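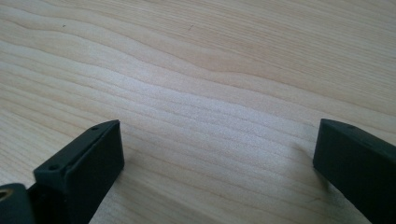
*Light wood grain on a tabletop in the sorting room, Gultdale Household Supply Center.*

**Gultdale Supply Center Opens Refurnished Sorting Room**

The Gultdale Household Supply Center has returned its sorting room on Masivska Street to full use following the replacement of its work tables. The room serves the center's parcel program, which provides canned goods and small household items to residents of Gultdale and neighboring Jendthorpe. Sorting resumed in October, and parcels are again being prepared on site.

The center purchased 10 tables from the furniture firm Mühlbauer. They replace a mixed set of desks and folding tables that had been collected over a long period and stood at several different heights. Under the previous arrangement, staff often had to move goods from one surface to another before a parcel could be closed, and two of the older tables had been withdrawn from use after their legs became unstable.

Kerttu Lahtinen, the center's director of operations, said the choice of a pale surface was made early in the process. "Our old tables were dark brown, and a great deal of our work is reading small print on labels and looking for small parts," she said. "We asked for a light top with a plain grain. A dropped screw or a torn corner of a label shows up on it at once, and staff can clear it before the next parcel is started."

The center tested a single table for nine weeks before placing the full order. During that period staff were asked to record any staining, scratching or difficulty in cleaning. Their notes led to one change in the order - the tables were supplied without the raised rim offered as standard, so that a surface can be wiped straight across to the edge. 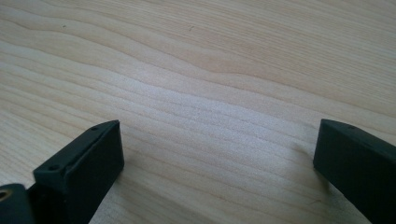
Under the care instructions issued to staff, each tabletop is wiped with a damp cloth at the close of every session and dried by hand. Abrasive pads are not permitted. Small marks in the surface are to be noted on the room sheet and left alone unless they catch on a cloth or a bag, in which case the table is reported to the operations office. Adhesive tape may not be applied directly to the tops, a rule carried over from the previous furniture, where tape residue had become a persistent problem.

The layout of the room has also been revised. Tables now stand in two rows, with a clear aisle between them wide enough for a hand truck. Incoming goods are received at the street end and finished parcels leave through the rear door, which opens onto the loading area. Shelving along the side wall has been kept in its former position and will be reviewed in the spring. 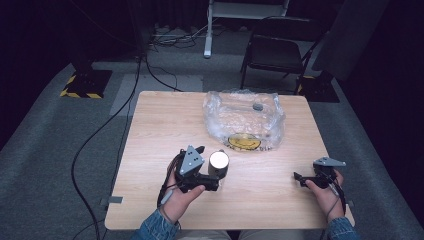 Parcel contents are sorted in clear bags, a practice the center adopted when it ended the use of paper sacks for mixed goods. Staff are expected to be able to check a bag without opening it, and the bags remain loose until the contents have been compared with the request form. The advantage is plain with an item such as the round yellow one with dark lettering, which can be picked out through the wrinkled plastic while a can stands upright on the table in front of the bag. Cans are checked for dents and date codes before they are assigned to a parcel. Smaller articles go in after the heavier ones and are counted again at the rear door.

The center issued 2,407 parcels in its last program year, the highest figure since the Jendthorpe service was added. Lahtinen said the new furniture was not intended to raise that number. "The purpose was to make the work steadier and the checking more reliable," she said. "If a family asks for a particular item, it should be in the bag when the bag leaves the building."

The cost of the tables was met from the center's equipment reserve. Four of the older folding tables that remained in sound condition have been transferred to the Jendthorpe collection point, where they will be used for the intake of donated goods. The remaining pieces were dismantled, and usable hardware was kept for repairs.

Donations of unopened canned goods and small household items are accepted at the Masivska Street entrance until 4 p.m. on days when the center is open. Glass containers cannot be accepted at present. Residents who wish to request a parcel may collect a form at the front desk or at the Jendthorpe collection point.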